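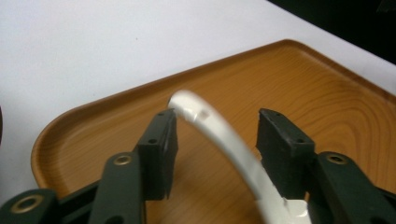 Why Plastic Bends

Plastic is made of very long, thin molecules called polymers. A molecule is a tiny group of atoms joined together. In a polymer, the atoms are joined in a chain, and one chain can be thousands of links long. A piece of plastic holds a huge number of these chains, tangled like noodles in a bowl.

When you bend a strip of plastic, two things happen at once. The outside of the curve is stretched. The inside of the curve is squeezed. Between them is a thin layer that is neither stretched nor squeezed. Engineers call it the neutral layer.

Springing back

If the bend is gentle, the chains shift only a little. Let go, and they pull each other back to where they were. This is called elastic bending. A ruler pressed lightly at one end bends this way.

If the bend is sharp, some chains slide past their neighbors and stay in the new place. The plastic keeps part of the curve. This is called plastic bending, and it is where the material got its name. The word comes from a Greek word meaning "able to be molded."

White marks and creases

Colored plastic often turns pale where it is folded. The stretching opens tiny gaps inside the material. The gaps scatter light, so the fold looks white. On plastic that is already white, the change is harder to see. A crease may show only as a faint gray line or a rough patch.

Thick and thin

Thickness matters a great deal. If two strips are the same width and made of the same plastic, and one is twice as thick, the thick one is eight times as hard to bend. This is because stiffness depends on the thickness multiplied by itself three times: 2 x 2 x 2 = 8.

Heat

Warm chains move more easily than cold ones. Many plastics become soft when heated and firm again when cooled. Factories use this to make curved parts. The plastic is heated, pressed into a mold, and cooled in its new shape.

Try it: the ruler test

You need a flexible plastic ruler, a table, a small paper cup, tape, 23 coins of the same kind, and a second ruler for measuring.

1. Lay the flexible ruler on the table with 7 inches sticking out past the edge. Ask a helper to hold down the other end.
2. Tape the cup to the free end.
3. Measure from the floor to the tip of the ruler. Write it down.
4. Add coins one at a time and measure after each one. Stop if the ruler starts to look badly bent.
5. Take out all the coins and measure again.

Compare your first and last numbers. If they match, the bending was elastic. If the tip is now lower, check that the ruler has not slipped, then repeat the test with fewer coins.

Words to know

Polymer: a long molecule made of many small repeating parts.
Elastic: able to return to its first shape.
Neutral layer: the part of a bent strip that is neither stretched nor squeezed.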